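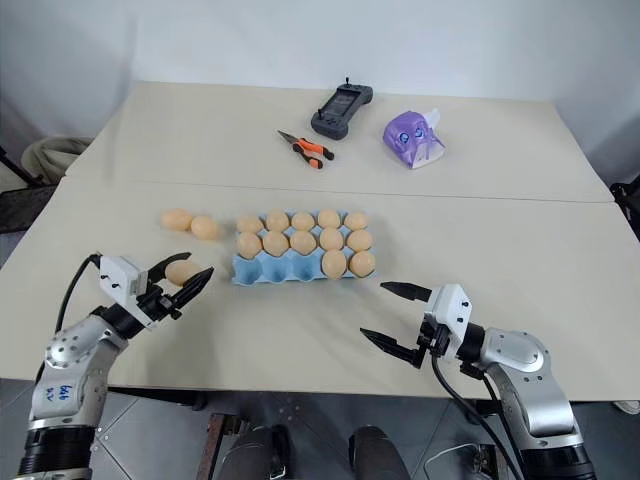
# Chapter 6: Reading a Room

My first paid gig was a retirement dinner at the Masstead Hotel, and I blew it in the first twenty minutes. I'd rehearsed for weeks! I opened with the loudest song I knew, while 42 people were trying to eat soup and hear what the person next to them was saying. Sheila Dunmore, who had booked me, walked up between songs and asked very kindly if I could "play something a bit smaller."

I've thought about that word, smaller, ever since, and it's pretty much what this chapter is about. In Chapter 5 we built your song list. Now we're going to take it apart and put it back together for the people in front of you, which is (for me, anyway) the most fun part of the job.

We'll start with dinner sets, where you're background and should be happy about it. Then we'll move to the first dance, and I'll walk you through the night Rhodri Gwilliam and I learned a waltz in a parking lot because the couple had changed their minds at 6. After that come the big rooms. Playing for 200 guests is a different animal, mostly because the back tables can't see your face and you have to talk to them with tempo instead.

You'll want these terms before you go on:

- **Set:** one unbroken stretch of playing, usually 42 minutes when I'm in charge of it
- **Call:** picking the next song on the spot
- **Turn:** the point in the night when people stop listening and start dancing
- **Bail song:** a tune everybody knows, saved for when the floor empties

### Before you read

Go hear somebody play a party, a restaurant, anything, and leave your guitar at home. Watch the guests more than the player. Write down what was playing when the first person got up to dance, and what was playing when people drifted back to their chairs. Bring your notes along, we'll use them in Section 6.2.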